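Notes from the Wudetthorpe workshop
January 16, 2018

The Pladard cell came back from its winter break with opinions. The left arm had taken to stopping short of every pick, and the right one sulked in sympathy. Aba Darko gave up an afternoon to go through both, starting at the rail, where the plate bolts get checked before anyone is allowed to blame the software.
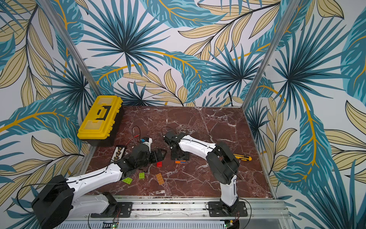 Next came the zero positions. Both arms go home, the stored offsets are wiped, and each joint is taught again from the shoulder out. The Calitz manual gives this 7 minutes. Aba's best is 33, with tea.

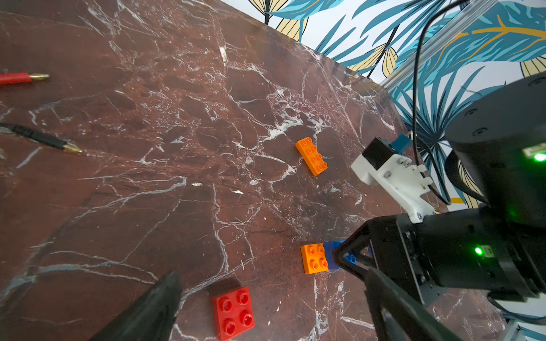 How often should the grippers be re-zeroed?
Every 50 hours of running, or after any collision you would prefer not to discuss.

Cable slack is checked with the arms moving at 60 percent speed, as a lead that behaves at a crawl may snag at full reach.
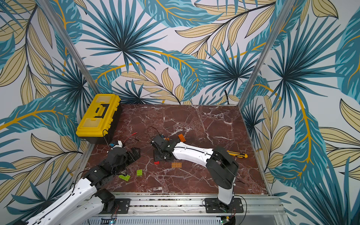 Betancur still sells the old wrist leads, at a price that encourages careful routing. We have two left in the drawer and would like to keep them there. Aba runs the pick test on toy bricks, and with an orange one and a couple of bright green ones lying on the marble there is plenty to miss. A gripper that closes late shows itself quickly on a part that small.

Offsets are saved under January in the shared folder. Please stop renaming them "final."

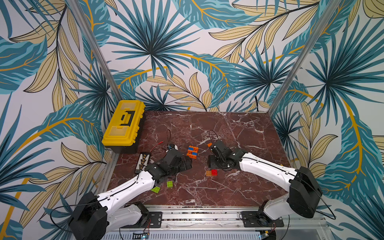 Both arms at the bricks, Pladard cell, Wudetthorpe.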